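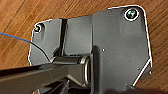 Marlene Medeiros
Thread starter, data lead on the Olside project

Forums > Robot Learning > Collecting Demos

So we've got 112 wrist cam demos of the hinge bracket now and I'm stuck on one thing. The metal is dark gray and matte, the wood under it has all that stripy grain, and the screws catch the light like crazy (the big one has a bright white ring around it!). Do I keep the shiny ones in the set or redo them with softer light?

humex_fan
Keep them! Your policy is going to meet glare sooner or later. I'd worry more about that blue wire. If it's in every demo, the model will learn to look for it.

Inmaculada Requena
I disagree on the glare. We trained on 134 demos for Brito with hard light and it kept chasing highlights instead of the screw. Redid it with 2 lamps and a diffuser, way better.

humex_fan
Was that the light, or the same bracket pose every time?

Inmaculada Requena
Fair, we only had 7 poses. Still wouldn't go back.

Marlene Medeiros
OK, I'll shoot half with the diffuser and move the wire between takes. Does anyone have a spare sheet of plain gray board, or do I stay on the wood?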